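Starting a monthly jazz night in a small upstairs room

Posted March 6, 2018 in Live Music and Venues

I play piano and have been offered the upstairs room at a bar in Nemden for one evening a month. It holds 60 people if they're friendly. The owner wants something to bring in a crowd on a slow night and has left the rest to me. I was thinking of a house trio, one guest singer each month, and maybe a poet or two between sets.

I've played plenty of these nights but never run one. I don't know whether to charge at the door or pass a bucket, how to pay the band, or how to keep the open mic part from taking over the evening. There's a decent upright in the room that gets tuned twice a year. Any advice from people who have done this would help. I'd like to start in August if I can get it together.

sambridge_upright

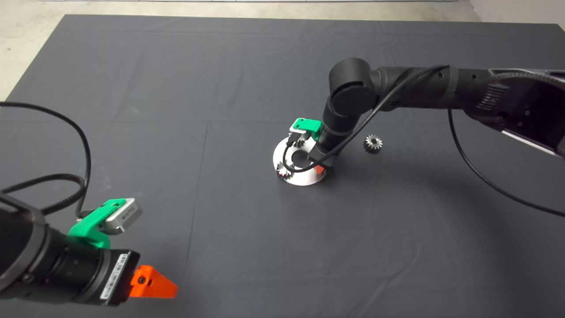 Should the first night be free?

Charge something, even if it's only $4. People who come to a free night treat the band as background noise, and once you've been free it is very hard to put a price on it later. I ran a night in Estness for six years and the best change we made was going from a bucket to a door charge. The crowd got a little smaller and a lot quieter.

Pay the house trio a flat fee and pay them the same night, before they pack up. Get the owner to guarantee that fee against the bar, in writing. An email is fine. If the door brings in more than the guarantee, split the extra evenly between the players and the guest. Don't take a cut yourself for the first few months beyond your own share as pianist. It causes bad feeling and there won't be much to take.

Ask the owner what music license the bar has. Some places have one that covers records but think it covers live bands too. That's the owner's job to sort out, but you want to know before you print anything.

For the open mic, put a sign-up sheet by the stairs, take it down at the end of the first set, and stick to what's on it. We gave each singer two tunes and asked them to bring charts in their own key.

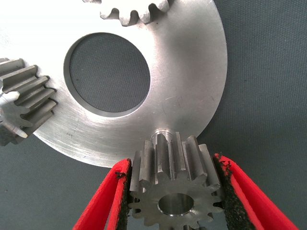
The charts matter more than you'd think. Our bass player could follow most things, but a singer who says "it's in E flat, I think" can lose you the whole second set. We kept a folder of standards in the common keys behind the bar and that got us through a lot of bad moments. Also get the piano tuned the week before you open — twice a year is not enough in a room that heats up like that.

bluenote_basement

I'd skip the poets. Tried it, people talked through them.

Jeon

Poets can work, it depends where you put them. At our night we have one reader, straight after the break, with the bass player behind them playing something slow. Fourteen minutes was our limit for a while and that was too long. Now it's one or two poems and straight into a tune. If the poet hasn't worked with a musician before, have them come early and run it once at sound check.

On publicity, I had 2000 flyers printed for our first season and most of them are still in my closet. A mailing list did far more. Leave a notebook on the door table and write to people once, a week ahead, with who's singing and what time the first set starts. Start on time, too. People have last buses to catch, and if the second set begins late you'll be playing it to the other musicians.

nemden_reeds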